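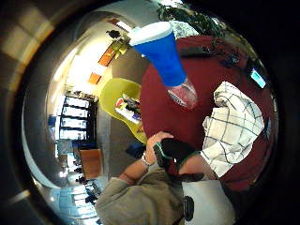 2. Method

2.1 Where the work was done

The study looked at how shared tables fill up during an ordinary day, and what people do when they have to clear them. Our table is the round dark-red one in the common room at Folulgate, with a yellow-green shell-shaped chair beside it. It was picked over the long tables at Lutstead as it has no corners, and corners tend to collect things that stay there for weeks.

2.2 What was recorded

Each item on the table was written down under one of four headings: drinking things, cloths, electrical items and other. A blue plastic cup counts as a drinking thing whether or not it has been used. A checked cloth left in a crumple is entered under cloths, the same as a folded one, with a note of its state. A phone goes under electrical even when its owner is sitting next to it, and one with the screen lit is marked "in use". Small dark items that could not be identified from where the observer sat went under other.

Chairs were a problem. At the start we left them out, but piles on seats kept moving to the table and back again, so from the second week a seat pile was entered as one item, whatever was in it. The first week's sheets were not corrected.

2.3 Timing

Entries were made on the hour from ten in the morning until six. Sunday was left out, as the room is locked until the afternoon. Each clearing was timed with a kitchen timer from the first item lifted to the last item put down somewhere else. Moving an item to a chair counted as clearing it, which in hindsight was too generous.

3. Results

Over the whole period 1528 entries were made, of which 110 were cloths. The cloths were the slowest to go. Cups were usually taken away by whoever left next, but a cloth could stay in the same place from one morning to the following one. Phones never stayed after their owners had gone, except on 2 occasions.

Clearings were quicker before lunch than after it. In the afternoon people shifted things to one side and used the space that was left.

4. Changes for next term

The heading "other" needs splitting, with bags and pouches on their own line. We would also like to repeat the work at Skoladville, where the tables are square, using the same sheets. The blank sheets are in the Desmet folder, along with the timing tables.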